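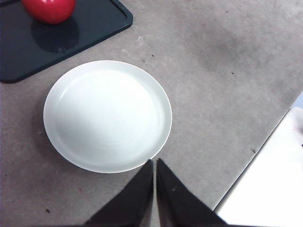
Kitchen checks » Plates and trays

Search checklists… Go

I do this one before the January lunches and again whenever I've a free evening, and my comments are next to each line so you can see how fussy I get (very!).

1. Rim, all the way round. Run a fingertip along it, slowly. OK. The white plate has a nice flat raised rim and I'm fond of it.

2. Well of the plate. Tilt it under the lamp and look for cracks. Faint rings are fine, so don't bin a plate for those like I nearly did.

3. Underside and foot. One rough patch, sanded, passed.

4. Dark tray, corners and lip. Rounded corners, so they're easy to wipe, but do get a cloth right into the edge.

5. Grey surface. Shake off crumbs before you put anything glossy down on it!

6. Stack height. No more than 24 plates to a shelf. We tried 40 at Drekindale once and I couldn't sleep.

7. Chipped ones out. 4 this time, all gone in the box by the door.

Checked 31/10/2019, Thoa Đặng

Shares 70 | Comments 3

Huệ Hứa: Do you do bowls the same way?

Thoa Đặng: Yes, just add the inside curve to line 2.

Phong Sầm: Line 6, guilty. Moving mine tonight.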